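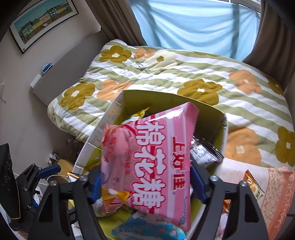

4. Encher a caixa de petiscos do quarto

Chegados a este ponto, a caixa Tandine já está montada e pousada junto à cama. Falta pôr-lhe coisas dentro, operação que a maioria dos hóspedes julga dominar desde a infância.

4.1 Separe os pacotes por peso. Garrafas, frascos e latas não entram nesta caixa; para isso existe o modelo Rakena, descrito na secção 6.

4.2 Coloque primeiro os pacotes baixos, deitados no fundo. Podem sobrepor-se um pouco. A simetria é bem-vinda, mas não está coberta pela garantia.

4.3 Encoste os pacotes metalizados às paredes, com a ponta serrilhada virada para cima ou para o rebordo. Virada para baixo, a ponta dobra-se e o pacote escorrega durante a noite, com um ruído que os hóspedes costumam atribuir a ratos.

4.4 Deixe os sacos cheios de ar para o fim. O saco cor-de-rosa de 棉花糖 (marshmallows, da marca 上好佳) pertence a este grupo: segure-o pelos lados, ao alto, e baixe-o sobre os restantes. Não carregue no meio. O ar faz parte do produto, como se percebe pelo preço.

4.5 Verifique se a tampa fecha sem ajuda do joelho. Se não fechar, retire 2 pacotes e repita o passo 4.4.

NOTA: A caixa leva cerca de 12 pacotes de tamanho médio. O catálogo Wultico indica um número mais generoso, obtido, ao que parece, com pacotes de outro planeta.

CUIDADO: Não esvazie a caixa em cima da colcha para «ver melhor o que há». Numa colcha às riscas e com flores grandes, um pacote pequeno desaparece com facilidade e só volta a ser encontrado com o pé.

CUIDADO: Afaste a caixa de aquecedores e do sol da tarde. Os marshmallows amolecem, colam-se uns aos outros e passam a contar como um só.

4.6 Reposição. Faça-a à quarta-feira, antes das 8 da manhã ou depois de o quarto ficar livre. Traga para a frente os pacotes com prazo mais curto e retire os abertos, mesmo os que foram fechados com uma mola e boas intenções.

4.7 Registe as faltas na folha Clovis, colada no interior do armário. Escreva o nome do produto por extenso. «O cor-de-rosa» não é uma referência, conforme Adesuwa Danladi já lembrou 3 vezes na margem da própria folha.

Para a limpeza das paredes interiores, consulte a secção 5.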